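News > Soccer > Transfers

Kiltley captain Rosenthal puts off contract decision until season ends

Last updated: Monday, 4:40 p.m.

Kiltley captain Corinne Rosenthal says she will not decide on a new contract until the season is over, leaving the club waiting on its longest-serving player with five games left to play.

The midfielder's current deal runs out at the end of June. Kiltley made a first offer in the winter and came back with an improved one last month, but neither has been signed.

Rosenthal, who turned 30 in March, told reporters after training that the talks had been friendly and that she was in no rush.

"I've told the club I'll sit down with them when the last game is played," she said. "We're in a race for second place and I don't want to be on the phone about money on a Thursday night. They understand that. I'm happy here, but I have to think about the next few years too."

Poltine are known to be interested and could speak to her before the deal expires. They tried to sign Rosenthal two summers ago and had a bid turned down. This time there would be no fee to pay.

Head coach Ladan Nouri said she wanted the matter settled but would not push her captain for an answer.

"Of course I want Corinne to stay, and she knows that," Nouri said. "She plays every week, she trains every day, and the younger players listen to her. You don't replace that in one transfer window. But she has earned the right to take her time."

Nouri added that the contract had no bearing on team selection and that Rosenthal would start on Saturday if fit. The captain came off late in last weekend's 1-1 draw with a tight calf – a precaution, the club said – and trained with the main group on Monday.

Length of deal the main issue

The sticking point is understood to be the length of the contract. Kiltley's latest offer is for one year with the option of a second, while Rosenthal's side is asking for two guaranteed years.
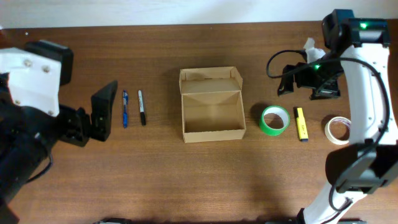

Milestone in sight

Rosenthal is one game short of 300 for Kiltley in all competitions and should reach the mark at home to Hondano on Saturday. She joined the club as a teenager and has been captain for the past four seasons.

Kiltley have set aside 1000 extra tickets for local youth teams for the match, which kicks off at 3 p.m. A short presentation will be held on the field before the warm-up.

A win would move Kiltley above Hondano into second, with Poltine still to visit before the end of the season. Nouri will be without her first-choice left back, who is suspended, and has a decision to make in goal after using both keepers in the past two weeks.

Asked whether Saturday could be one of her last home games, Rosenthal said she had not thought about it.

"It's Hondano, and they beat us in the fall," she said. "That's what I'm thinking about."

Related

Hondano lose top scorer to ankle injury
Poltine confirm preseason schedule
Dissanayake signs two-year extension
Kiltley held at home after late equalizer
Women's league table and remaining fixtures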